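FOR IMMEDIATE RELEASE
July 2019

Trerutow Kitchens opens Bruvstead showroom, brings back the open cupboard

BRUVSTEAD - Trerutow Kitchens opens its second showroom this month in the old Yáñez tile store on Fodness Road. Doors at 9. Coffee, parking round back, kids welcome.

On show: 20 full kitchen layouts, plus a paint bar where visitors can take home sample cards. No charge for the cards. Delivery within 100 miles of Bruvstead is included on all full kitchen orders placed before the end of next month.

The new range is called Fodness, after the road. Open wall units, no doors, one middle shelf. Sold singly or in runs. Customers have been asking for open storage since January, when the company mailed a short survey to past buyers. 300 went out, 91 came back. Most wanted fewer doors. Plenty wanted darker colors too, wich surprised the design team.

"People are tired of white on white," said Tamsin Boateng, showroom manager. "They want a kitchen with a bit of mood to it. And they want to grab a bowl without opening anything."

Fitting is done by Trerutow's own crews. Lead time right now is five weeks, longer for corner units. Measuring visits can be booked in the showroom or by phone. Old cabinets hauled away on request, small fee, ask at the desk.

The first showroom in Trerutow stays open, same hours as before. Staff from both sites will be be at the opening. Trade customers should bring their account number, the new site is on a seperate system until fall.

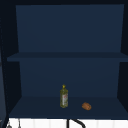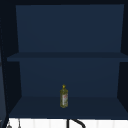 Open wall cabinet in dark navy, with middle shelf. Computer renderings.

Hoi-yan Yeh remarked that open shelves look great until the grease settles on them, and that she would want to hear how the paint stands up to weekly scrubbing before ordering a whole run. She did like the idea of mixing open units with closed ones, and asked whether doors could be added later. Trerutow says a door kit is planned, no price yet.

Press contact: Tamsin Boateng, Bruvstead showroom. Price list on request.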